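Korkach Robotics Club
Minutes of the project group meeting, June 15, 2023

Present: Melaniia Karpenko (chair), Lev Vakulenko, Nazar Didenko, Tymofii Kravets (minutes)
Apologies: Petro Zakharchenko

1. Minutes of the last meeting
Agreed, with one correction. The spare battery was bought by Lev, not by the club, and he is still to be paid back.

2. Fridge task
Nazar reported on the kitchen tasks for the Clumix student challenge. The group is using the small silver fridge next to the white table. The corner of the table comes very close to the side of the fridge and Lev asked whether this was fair on the right arm. Melaniia said the rules do not set a distance, but the judges may put furniture wherever they like, so it is better to practise with little room. The table stays where it is until the next meeting.

Nazar wants every attempt at the lower part of the fridge to start with the right hand open and the palm towards the door. Agreed. 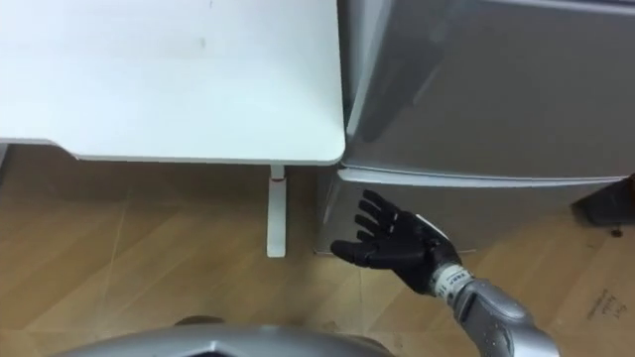 Minute Book 4, page 2

Tymofii asked that attempts be written up on the same evening. Some entries in the log have only initials and no task name. Melaniia will print a new sheet with a box for each.

3. Drawer task
Lev has taken this over from Petro. The task is judged on closing only -- opening the drawer is done by hand before the start. Lev would like both arms in a set position at the start, with the left kept low and out of the way. Nazar thought this would cost time in the combined run. Left open; Lev to try both ways and bring the times.

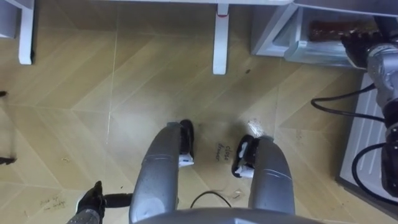 He also asked that the task names written on the floor be left alone until the group has agreed the order of tasks. Cable routing on the right arm was raised again. Nazar will look at shorter cables and check the price with Demchenko.

4. Money
The grant from Ilen is 1000, of which 800 is set aside for entry and travel. The rest has to cover parts. Lev's battery to be paid first.

5. Any other business
The open evening will be in November. Melaniia would like the drawer task shown and the fridge task kept as a spare.

Actions
Melaniia -- new log sheet
Lev -- drawer times, receipt for battery
Nazar -- cable prices
Tymofii -- send minutes to Petro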